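Plakberg gripper trials
June – by Bendik Skjelbred

The Plakberg trials are a comparison of robot grippers in which each entrant is asked to work inside an old desktop computer, a place designed for smaller hands. The first round had 5 grippers and 129 attempts. Its organizer, Siriporn Saengthong, scores reach, grip and manners.

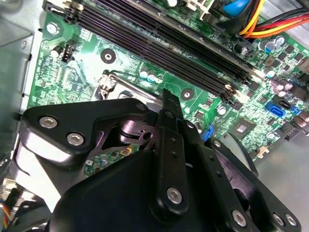 A gripper finger over the motherboard, near the memory slots.

Most entrants are rated on an empty bench, where everything looks graceful. A computer case adds walls, cables and a power supply in the way.

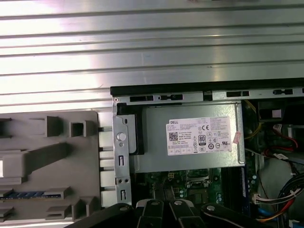 Plate grippers such as the Ellholm score well on stiffness and poorly on elbow room – a wide body gets to the wires before the fingers do. The slimmer Bindik won on reach, then lost 10 points for bending. Jintana Phuthong has disputed the deduction every Wednesday.

Print | E-mail

Related
Were controller
Wrist cameras
Parallel grippers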